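Flullell School of Food and Hospitality
Table Service and Breakfast Presentation
Handout 4: The bread basket

This handout accompanies the practical session on setting bread for a shared table. It should be read before the session and brought to it. Students will work with a small knotted roll, a long plaited loaf, an oval wicker basket and a pale grey cloth.
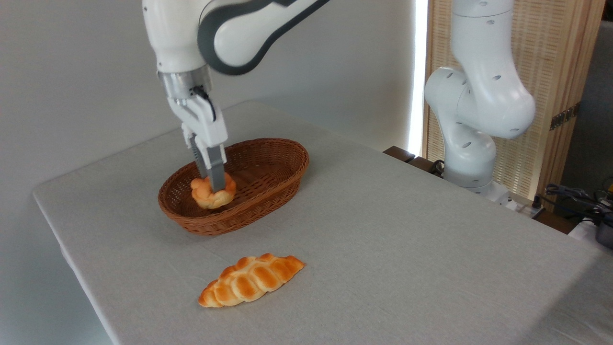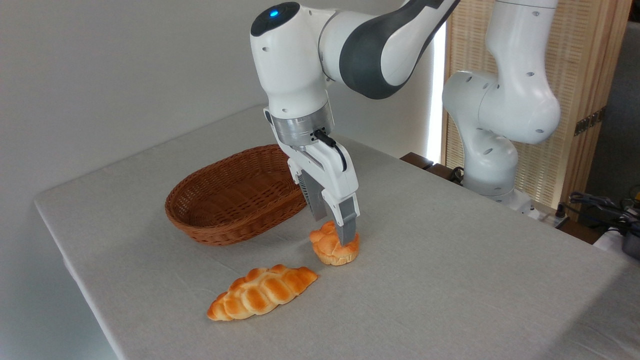

Round roll, plaited loaf and oval basket on a light grey cloth.

1. Purpose of the session

Bread is often the first food a guest sees on the table, and it usually stays there until the end of the meal. By the end of the session students should be able to choose a basket suited to the bread, place rolls and loaves without marking the crust, and set the basket where every guest can reach it.

The session does not cover baking. Students who wish to revise the shaping of knots and plaits should return to the notes for Handout 2.

2. The cloth

The cloth is laid first and smoothed from the centre outwards. It should hang evenly at the front corners, as an uneven drop is noticed at once by anyone entering the room. Plain, pale cloths are preferred at Flullell for morning service, both for their quiet appearance and for the ease with which crumbs can be seen and cleared.

A cloth which has been stored folded will show its creases. Where there is time, it should be pressed on the table over a protective pad. Where there is not, a light mist of water and a firm hand will remove the worst of them.

3. Choosing the basket

An oval basket suits a mixed selection better than a round one. Its length accepts a small loaf, and its narrow ends hold single rolls in place. The sides should slope outwards so that a guest's fingers can reach the bread without touching the rim.

Check each basket before use. Run a dry cloth along the inside and look for broken strands, which may catch on linen or come away in the food. A damaged basket is returned to the store with a tag and is not put back on the shelf.

Wicker is never soaked. It is brushed out after service, wiped with a barely damp cloth and left to dry in moving air. Baskets from the Betancur range, used in the second practice room, have a removable lining which is washed separately.

4. Handling the bread

Small rolls are placed one at a time and never tipped in from a tray. Tongs are used for all bread that will be eaten by guests. Hold the roll lightly by its sides, lower it until it rests on the base of the basket, and only then release it. A knotted roll has raised parts which break off easily if it is dropped, even from a small height.

Begin at one end of the basket and work towards the other. Rolls should rest below the level of the rim at the ends and may rise a little towards the middle. Leave a gap between pieces wide enough for the tongs.

A plaited loaf is supported along its full length when moved, as it is weakest where the strands cross. If it is longer than the basket, it should not be forced in or propped across the rim. Set it on a board beside the basket, at a slight angle to the table edge - the guest then sees the plait along its length.

5. Quantities and timing

For a breakfast of 50 covers, prepare 80 small rolls, with plaited loaves in addition. For the June open day, when 200 guests are expected, the baskets will be refilled in the kitchen and exchanged whole. Bread is not added to a basket already on a guest's table.

Baskets go out no more than ten minutes before guests are seated. Bread set out earlier than this will begin to dry at the cut or broken surfaces.

6. Preparation for assessment

Each student will lay one cloth, fill one basket and place one plaited loaf. Marks are given for the evenness of the cloth, the condition of the bread after handling and the final position of the basket. Speed is not assessed at this stage - students who hurry tend to lose marks on the crust.

Aprons must be worn and hair tied back. Tongs, boards and cloths are issued from the Aver room from 8.30 a.m. and are returned there clean.

Further reading: Leser Notes on Table Setting, sections on linen and on breads, available at the library desk.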